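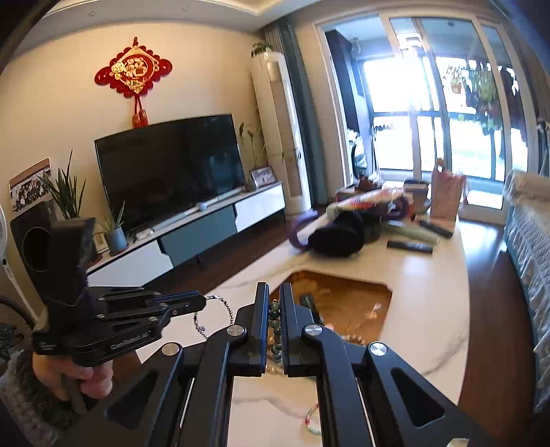 Chapter 2

A Demonstration Visit: Teaching Robots by Hand

In this chapter you will learn:
what happens at a demonstration visit, and how to prepare for one
how people use hand-held grippers to record examples for a robot
why small, flexible objects are difficult to handle
how to write up a visit so that others can use your notes

Key terms: gripper, parallel fingers, linkage, demonstration, grasp, trial, compliance

2.1 Opening case: the Plerkidel open day

Each June the Plerkidel Centre opens its doors to students in the first year of the automation certificate. The visit described in this chapter was attended by 19 students from Kocsis College, together with their instructor, Itziar Alcaraz. The host was Milovan Obradović, who manages the centre's household handling program.

Many of the students had expected to see a factory arm behind a safety fence. The program they visited deals with ordinary homes, and most of its work is carried out by people. An operator holds a gripper in the hand, moves it as the robot would be expected to move, and picks up everyday things. The recordings are later used to train a machine to do similar tasks. Mr. Obradović began with a short talk and then showed the group work of the kind seen at the head of this chapter, where a bracelet of dark green beads is held between the two fingers of a gripper over a marble coffee table, and a thin chain bracelet hangs from a second device.

The students were asked to watch one full task without speaking and to write down every decision they believed the operator had made. Their lists were compared afterwards. Some had noted only "picked up" and "put down". Others had recorded the angle of approach, the point at which the fingers closed, and the pause before the lift. Ms. Alcaraz kept both kinds of list, and we will return to them in Section 2.5.

2.2 Why jewellery?

A wooden block keeps its shape when it is picked up. A bracelet does not. If it is lifted from one point, the rest of it hangs, swings and changes shape, and it may catch on whatever is beside it. A round bead can also roll between flat fingers if the grasp is poorly centred. Engineers say that an object which bends or gives way under a small force has high compliance.

A chain presents a further problem. It is narrow, it can be hard to see against a pale surface, and it may slide out of the grasp if the fingers do not close fully. An operator who uses two devices can hold one item while attending to another, but must also keep the devices from touching.

Demetrio Garrido, a technician at the centre, told the group that he asks new operators to begin with larger items and to come to chains only when their movements have become slow and even. "Speed is the last thing we teach," he said. "Some people find that hard — they want to finish the table."

2.3 The home as a workplace

A factory cell is arranged to suit the machine. A living room is arranged to suit the people who live in it. Strong sunlight may enter through glass doors, and a polished surface may throw back glare. Remote controls, bags and wrapped parcels may share the table with the object of interest. Students should learn to record such conditions in their notes, as they affect both the operator's view and the quality of any recording.

Before you visit a workplace of this kind:
Confirm the time of arrival and the name of your host.
Ask whether notes, sketches or photographs are permitted.
Remove loose bracelets and tie back long sleeves.
Stand where the host asks you to stand, and do not reach across the work surface.
Leave objects where you find them, even if they appear to be out of place.

2.4 From the student reports

The following extract is taken from the report submitted by Austra Venckus on 13/12/2020, as part of her year-end portfolio. It is reproduced with her permission.

"I had thought of the gripper as a kind of hand. After the visit I thought of it more as a pair of rulers. It has two flat surfaces and it can bring them together. Everything else has to come from how the operator moves the arm and wrist."

Discuss the extract with a partner before you continue. Note one way in which her comparison is helpful and one way in which it may mislead a reader who has never seen a gripper in use. Keep your notes for the written task at the end of Section 2.5.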